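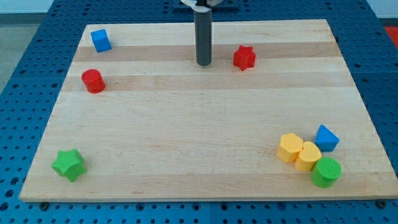 Home | Kitchen | Garden | Mending | About

How to oil a wooden chopping board

Sep 17, 2019
By Joyce Lyimo

My mother never oiled a board in her life. She scrubbed hers with salt, stood it behind the taps and bought a new one whenever the old one split, and for years I did the same. Then I was given a really lovely maple one as a leaving present and couldn't bear the thought of it going the way of all the others, so I asked at the ironmonger's in Drorkby and came home with a bottle of oil and a lot of advice. Most of what follows is that advice, with my own mistakes taken out.

What you'll need

Food-safe mineral oil (the chemist sells it too, usually in smaller bottles)
Fine sandpaper, 240 grit or thereabouts
Two old cotton cloths, and a T-shirt cut up is perfect
Half a lemon and some coarse salt
A wire cooling rack

Please don't use olive oil or sunflower oil. I know it's sitting there by the cooker, but it goes rancid in the wood and you will smell it every time you slice bread.

Cleaning it first

Sprinkle a small handful of salt over the board and rub it in with the cut side of the lemon, going along the grain. Leave it for five minutes while you put the kettle on, then wipe it down with a damp cloth and a drop of washing-up liquid, and wipe again with clean water. Never leave it to soak in the bowl. If the board is made of strips glued together, as so many are now, soaking is the quickest way to open up the joins.

Stand it on its edge overnight. I mean it about overnight! I've been impatient and oiled a board that was dry on top and damp inside, and it came up in cloudy patches that took weeks to fade.

Sanding

If the surface feels furry in the morning, go over it lightly with the sandpaper, always with the grain, then brush off the dust and wipe with a barely damp cloth. Knife marks can stay. You'd be at it all week trying to get them out, and I rather like them.

Oiling

Warm the bottle in a jug of hot tap water for a few minutes. Pour a puddle the size of a jam jar lid into the middle and spread it out with your cloth, doing the top, the edges and then the underneath. People forget the underneath, and a board oiled on only one side can bow. The ends of the strips will be the thirstiest, so go back to them a second time.

Prop it on the cooling rack and leave it for four hours, or until bedtime if you start after lunch. Buff off whatever is left with the second cloth. A new board wants 2 coats, a day apart. After that, once a month is plenty, or whenever water stops beading on it.

I did mine in June and let it slide over the summer holidays, and it had gone quite pale and chalky by the time I got round to it again. One coat brought most of the colour back.

Wash the cloths out well before they go in with anything else, or you'll have oily tea towels for a fortnight.

Recent posts

Getting candle wax out of a tablecloth
Sharpening kitchen scissors, by Yolanda Puma
Seasoning a cast iron pan
Storing onions through the winter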